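Sodon Community Help: Shared Spaces

Labeling baskets on a shared white table

Posted by Widad Rizk

Our office shares one white table for fruit and small supplies. I would like to keep woven baskets on it and write the category directly on the tabletop beside each one. Is this advisable, and will the writing come off when the arrangement changes?
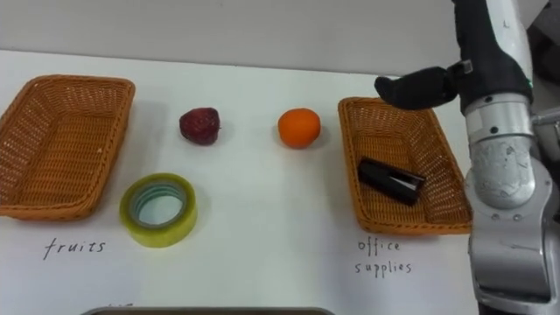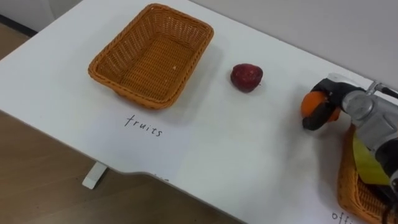
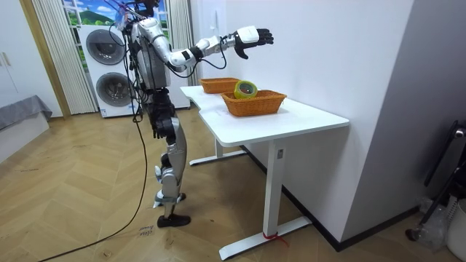

Page last changed: December

The table is used by 18 members of staff. Fruit is put out every Tuesday, and adhesive tape is regularly left beside it. Printed labels have been requested but are not yet approved.

Zeeshan Chaudhry

Writing on the tabletop is acceptable provided that the surface is sealed and the marker is of the dry-erase type. Please test a small area near the back edge first and wipe it after 90 minutes. If a trace remains, use a paper card instead.

With regard to placement, the word should stand in front of the basket on the side from which people approach. In the first two pictures "fruits" is written directly below the left-hand basket and can be read with the basket in position. A word written underneath a basket will be overlooked.

Tape should have its own basket. Members are asked not to store it with fruit. Firm fruit such as apples and oranges may share a basket, but strawberries should be kept in a shallow dish and eaten the same day.

Skeririer

We use cards. Marker on our table had to be removed with alcohol and left a dull patch. Wicker also collects crumbs, so line it with a cloth.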